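Workshop hall: what moved in February and what is left to do

The Manonholm hall has been in use as a workshop since February, and the layout has settled enough to put it in writing. Most of the benches now stand away from the walls so they can be reached from both sides. The budget for the fit-out was 2,000, and the larger share went to tables and shelving from Skerisent. Small parts are kept in the red bins, and anything without a label goes to the Nikzad desk to be sorted.

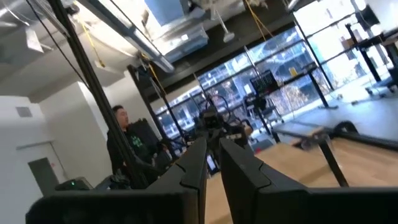
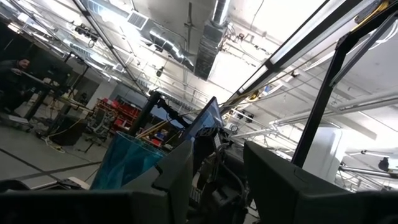

Cables are the next job. Leads that cross a walkway should be run overhead or taped down, and spare ones should be coiled and hung up at the end of the day. We have ordered 100 hook-and-loop ties, which will be kept by the door. Please don't use zip ties on anything that has to come apart again.

Chairs go back under the tables when you leave. Cases can stay on the floor during the day if they are clear of the aisles, but the floor is cleaned every 7 days and has to be empty for that.

The Puvovmont group will have the hall for their open afternoon, with room for 60 visitors. Tables near the windows should be cleared the evening before. Requests for more shelf space can be left in the tray at the front desk.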